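Small makers and the full ingredient list

When a customer picks up a hand cream at a market stall, the label ought to answer a plain question: what is in it? The law already asks for an ingredient list on cosmetic products, and most small makers supply one. The difficulty lies in how it is supplied. A list printed in grey type on the underside of a tin satisfies the letter of the requirement and helps very few of the people who need it.

The position of this association is that makers of soaps, balms and creams should publish the whole list, in readable type and with common names beside the Latin ones, wherever the product is offered for sale. That includes the stall, the shop shelf, the website and the order form. We recognise that this is more than many of our members do at present.

The objection heard most often is that ordinary buyers do not read such lists. Our own enquiries desk suggests otherwise. In the past year it received 204 letters and messages from the public, and 33 of them concerned a product whose contents the writer could not establish before buying. Several came from parents of children with eczema. One came from a nurse who washes her hands many times a day and had reacted badly to a bar sold simply as "herbal".

A second objection is commercial. Belmiro Cordeiro, who makes shaving soap at Mikthorpe, put it to our October meeting that a full list hands the recipe to competitors. We have some sympathy with him. A balm may take two years to get right and a rival may copy it in a weekend. Yet a list of ingredients is a long way from a method. It does not give the exact weights, the temperatures, the order of mixing or the time on the curing rack, and it is in these that the skill of the maker resides.

The word "natural" deserves particular care. Lavender oil is natural, and so is the limonene in lemon peel, and both can trouble sensitive skin. A maker who writes "all natural" and stops there has told the buyer almost nothing. A maker who names the oils, and says which of them contain known allergens, has given the buyer something to act upon.

Cost is a more serious matter. Zestano, a firm of two people, sells 3,000 bars a year in 27 scents, and each scent needs its own label. New artwork for the whole range is not a small sum for a business of that size. We would therefore support a period of grace in which existing stock may be sold with a loose printed card, tucked into the wrapping or handed over with the change.

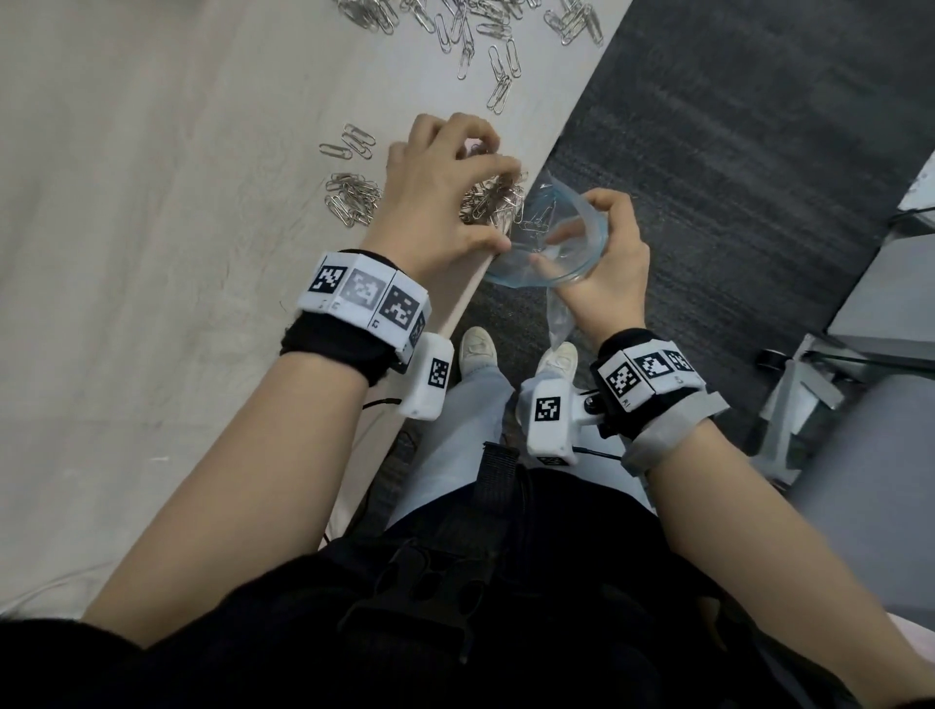
Such a card need not be elaborate. Plain type on plain paper will do, provided that it carries the batch number and the name under which the product is sold. Makers who sell by post should put the same text on the page where the order is placed – a customer should not have to open the parcel to learn that it contains almond oil.

There remains the question of who should check. We do not favour a new inspectorate. The shops can do a great deal by declining to stock goods that arrive without a readable list, as Eyvindsson has done at its Skullalon branch, and fair organisers can write the same condition into their stall agreements. Buyers will do the rest if they are invited to ask.

The association will put a model label to its members before the next selling season. Comments on the draft are welcome from makers and customers alike.

Martim Quintela
21 September 2021

Comments

Hettie_soaps: I agree with most of this but please think about lip balm. There is no room on a small tube for Latin and English both. Would a card count permanently for those?

R. Oakden: My daughter reacts to lanolin and I have given up buying at fairs altogether. I would come back for a proper list.

tallowandthyme: Two years for a balm sounds about right. Mine took three, and it was copied anyway, label or no label.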